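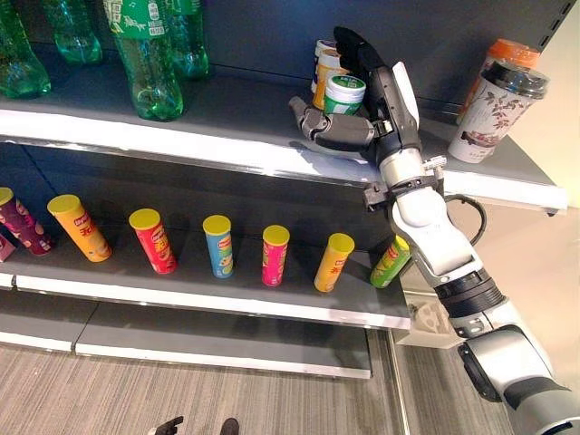

Home | Products | Shelf Handling | Demo Days | Service | Contact

Faline shelf arm: demonstration day notes
Posted in February by the Ajayi product desk

The Faline is a white two-armed unit with multi-fingered hands, set up for retail shelf work. We run it for visitors at the Ajayi showroom every Wednesday, on a single gray shelving bay stocked with drinks and snacks. This page covers what the demonstration includes and what to bring if you want to try your own products.

What you will see

The session starts with snack canisters. They are a fair test for a hand, being light, smooth and easy to knock over. The operator calls out a canister by color, and the Faline is asked to take it by the body and put it back in the row. Visitors are welcome to pick the color. The canisters are not straightened between runs, so some of them lean.

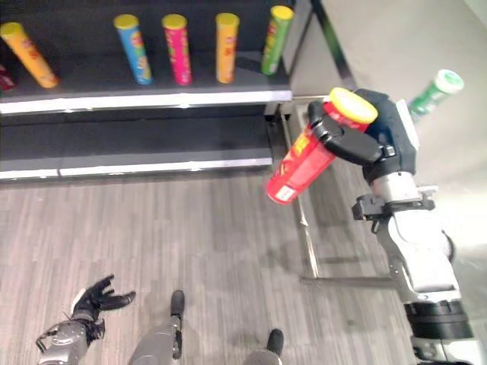
Top shelf work

The second part moves up a level to soda bottles, small tubs and drinks containers. Reaching in is slower here. The hand has to clear the front lip of the shelf and open among items of different heights. We use a reduced arm speed for this part and leave it reduced for the whole session. If you want to see the arm at its normal setting, ask before the top shelf work starts, as changing over takes 4 minutes.

The bottom shelf is not part of the standard session. Low picks can be shown by request to groups of 7 or fewer.

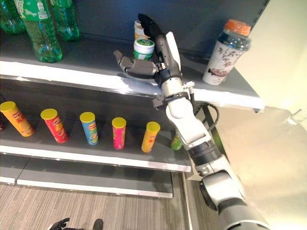
Grip settings are stored per product in the Zarnon controller. The demonstration library has 201 entries, most of them packaged food and drinks. A product that is not in the library can be added on the day if it weighs less than 300 grams. Heavier items should be sent ahead so that we can set the grip in the workshop. Please send two of each, sealed, with the regular retail label on. Glass is not accepted at the showroom.

The shelving is standard Vestel retail bay with slotted uprights, and the Faline needs no changes to it. Shelf heights are entered once at setup and have to be entered again if a shelf is moved. Stores that change their layouts often should plan for this.

Visiting

The morning session begins at 10:00 and the afternoon session at 2:00. Both cover the same material. Stay behind the floor line while the arms are powered. Quotes for the Faline are prepared after the visit and include the Zarnon controller, but shelving is priced separately.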